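## Multi-finger hand or plain two-jaw for mixed tabletop stuff?

**ellwood_bench** wrote:

Evening all. I've been going back and forth on this for most of October and would love some opinions before I spend the money. We want to sort mixed household bits, fruit and balls and so on, and I can stretch to either the Idance hand or the Holora two-jaw with the long pads. The Holora is 700 cheaper, which is a lot of cups of tea!

**tinplate1973** replied:

Two-jaw, every time. Fewer joints to tune, fewer cables to curse at. I ran one at Anbridge for 4 years and only ever changed the pads.

**mossyhinge** replied:

I'd gently disagree with tinplate there (sorry, old friend). Jaws are lovely on blocks and boxes, but round things near other round things are where I always came unstuck — you go in for one and nudge its neighbour halfway over the table.

I've been trying the hand in simulation first, coming in from the left with the fingers curled down over the lemon, and I've left the tennis ball right up beside it on purpose, as that's the sort of muddle I get at home.
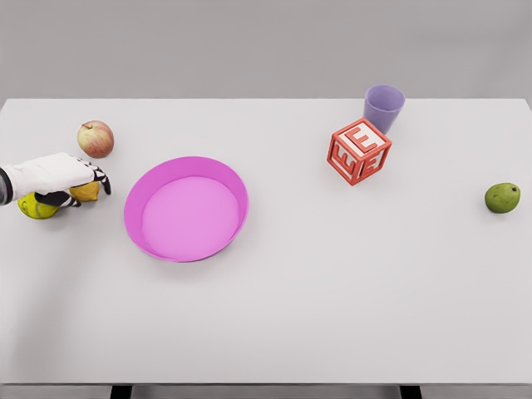
I run the same layout with the two-jaw as well, same start pose, six tries each, and I only move on to the apple once I'm happy with the lemon. The pink bowl is the drop target. I'd leave the letter block until last, because it sits right in front of the cup and I want to know what the wrist does when it has to come in at an awkward angle. My fingertip friction is still a guess, mind you, so I wouldn't buy anything on my numbers alone.

**tinplate1973** replied:

Fair enough, but a simulated lemon never rolled under anybody's fridge. Put softer pads on the jaws and turn the wrist so you close across the gap, and the neighbour stays put.

**ellwood_bench** replied:

Thank you both, this is a great help. Mossy, could you share your finger closing speeds? Mine snap shut far too quickly in the default settings and I haven't found where to slow them down.

**mossyhinge** replied:

Of course! I'll dig them out after tea and send them over.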